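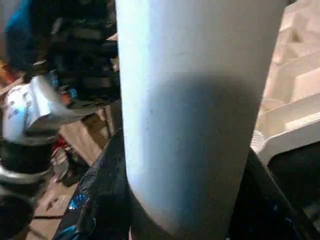 Eyvindur Overgaard asked in review that the wrist camera be costed as its own line and kept out of the gripper price, as the two wear out at different rates. The tables below follow that request.

# miltgate-cell-budget

Planning data for the second gripper cell at Miltgate. Covers purchase, spares and bench time. Building works and wages are excluded.

## Contents

| File | Holds |
|---|---|
| `quotes.csv` | Supplier quotes, one row per item |
| `spares.csv` | Fingers, pads, cables, camera mounts |
| `hours.csv` | Planned bench hours by month |
| `assumptions.md` | Lead times, exchange rate, scrap allowance |

## Scope

- One arm, parallel gripper, black two-finger set
- Wrist camera, small body, fixed focus
- Handling of smooth cylindrical parts with a rounded end, gripped from below
- Controller and cabling up to the wall socket

Arm quotes came from Bunico and Pestico. Vídalín quoted for fingers only. Bunico includes the controller; Pestico lists it separately, so compare `total_net` and ignore `unit_net`.

## Planning figures

| Item | Value |
|---|---|
| Bench hours per month | 70 |
| Arm lead time, days | 60 |
| Finger sets held as spares | 4 |
| Finger lead time, days | 35 |

Spares are ordered when two sets are left on the shelf. Camera spares are not yet decided: `spares.csv` has a blank quantity in that row, and the totals script reads blank as zero.

## Fields in `quotes.csv`

- `supplier`: short name, lower case, no accents (`vidalin`)
- `item`: free text from the quote
- `unit_net`, `total_net`: before tax
- `carriage`: `y` if delivery is included
- `status`: `open`, `held` or `lapsed`

## Known gaps

- The Pestico quote gives no price for the second year of support.
- Finger wear is carried over from the first cell, which handled lighter parts. Treat it as a low estimate.
- Carriage from Vídalín is priced per parcel and has not been split by item.

## Updates

Quotes are rechecked every Friday until the order is placed. All held prices lapse at the end of December. Send corrections to Eyvindur Overgaard with the row number and the supplier's own reference.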